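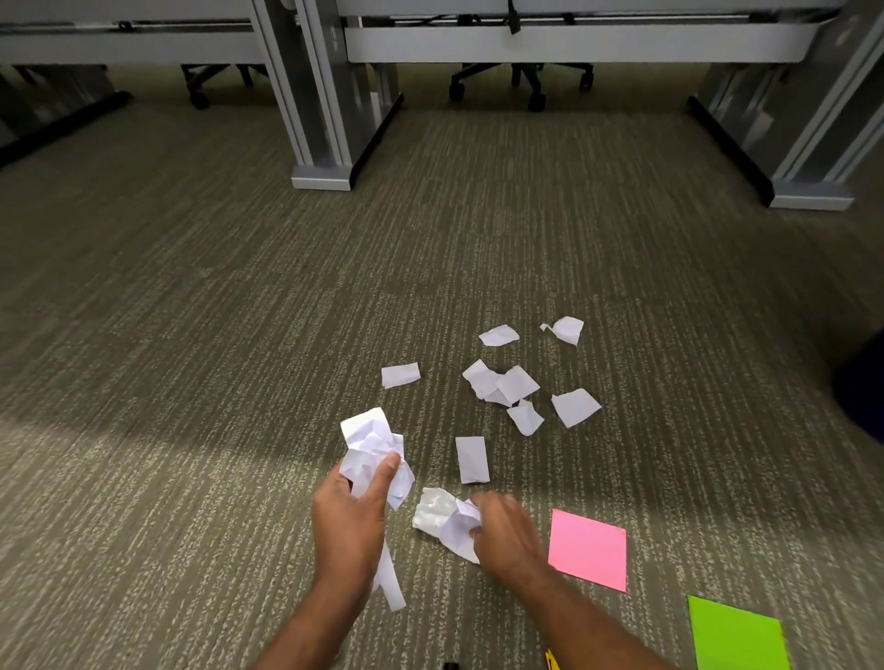

WIRKIRCOMBE, 01/01/2025 – The Wirkircombe Observatory has opened sign-ups for Plinia, a free asteroid-watching program for families, school groups and anyone else who would like to follow a small solar system body through the year. People who join will learn to find an asteroid against the background stars, record how bright it looks, and send in their notes for a shared record kept at the observatory. No telescope is needed to begin. The first activity can be done on a carpeted floor with white paper crumpled by hand into lumps, which stand in for asteroids of different shapes. Turned slowly in front of a desk lamp in a dark room, a lopsided lump shows more lit surface at some moments and less at others, and a real asteroid brightens and fades as it spins for much the same reason.

Plinia grew out of an evening class at the observatory. Last year's class covered the Moon and the bright planets, and the feedback forms kept asking for something that would change from week to week and could be followed from home. Asteroids suited the request. The brighter ones can be picked up in ordinary binoculars when they are well placed, and they move enough between one clear night and the next for a beginner to notice.

How the program works

Each household or group receives a printed finder chart for the asteroid of the month, a logbook, and a short guide to estimating brightness by comparing the target with nearby stars of known magnitude. Charts are drawn for the Wirkircombe area but will work for anyone at a similar latitude. A download version is the same as the printed one except for the cover.

Observers mark the asteroid's position on the chart, write down the time and the sky conditions, and give a brightness estimate if they feel able to. A note saying "looked, could not find it" is welcome too and should be sent in with the rest. Logs can be mailed, handed in at the front desk or typed into a form on the observatory website.

The program has room for 156 households in its first season. School groups are handled separately and should contact the education office before signing up.

Equipment loans

The observatory will lend out 17 pairs of binoculars with tripods, paid for by a grant from the Ammann Fund. Loans last two weeks and can be renewed if there is no waiting list. A red flashlight and a spare chart are packed in each case. Borrowers are asked to return the lens caps, as replacements have been hard to find for this model.

Some of the sets will be kept at the Dendau branch library for people who live on that side of the valley. The library will use its regular checkout desk, so a library card is required there. Sets borrowed from the observatory need only a phone number and an address.
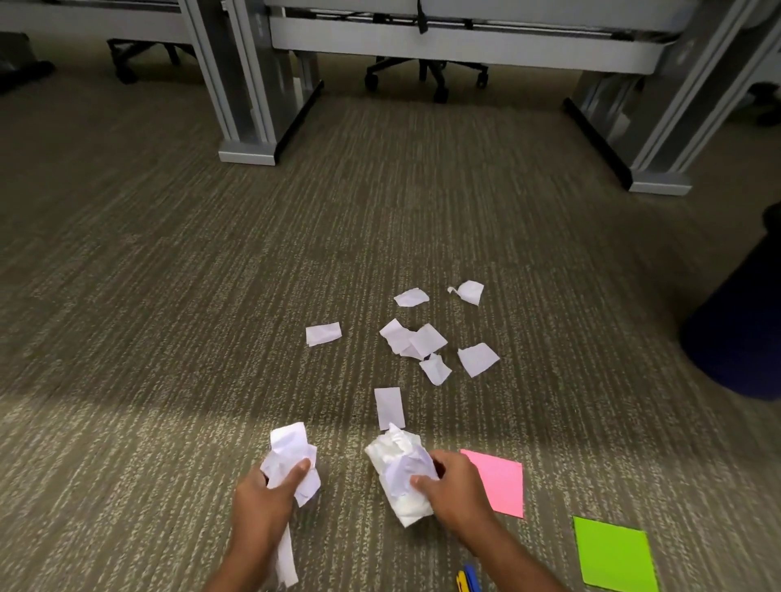

According to Arnel Gatchalian, the hardest part for most beginners is trusting what they see on the first night. A single look shows only a faint point like all the others, he said, and the asteroid gives itself away when the same patch of sky is checked again later in the week. He added that people should draw the star field themselves on the first night, even badly, and save the printed chart for checking afterward.

The shared record will be used in the observatory's teaching and will be open for anyone to read. Households will be listed by a number they choose, and no street addresses will appear. Reto Reisinger will check incoming logs and write back with questions where a position does not match the chart.

Three meetings are planned during the season. The first covers chart reading and is held indoors. The second is an outdoor session at the observatory field, weather permitting, with the lights in the parking lot switched off. The last takes place in June and will go over the results, including a plot of everyone's brightness estimates for each target. Children are welcome at all of them but must come with an adult.

Signing up

Sign-up forms are available on the Wirkircombe Observatory website, at the front desk and at the Dendau branch library. Places are given out in the order forms are received. Late applicants will go on a list and may download the charts in the meantime.

Questions about equipment loans should go to the front desk. Questions about school groups, large-print charts or the meetings should go to the education office.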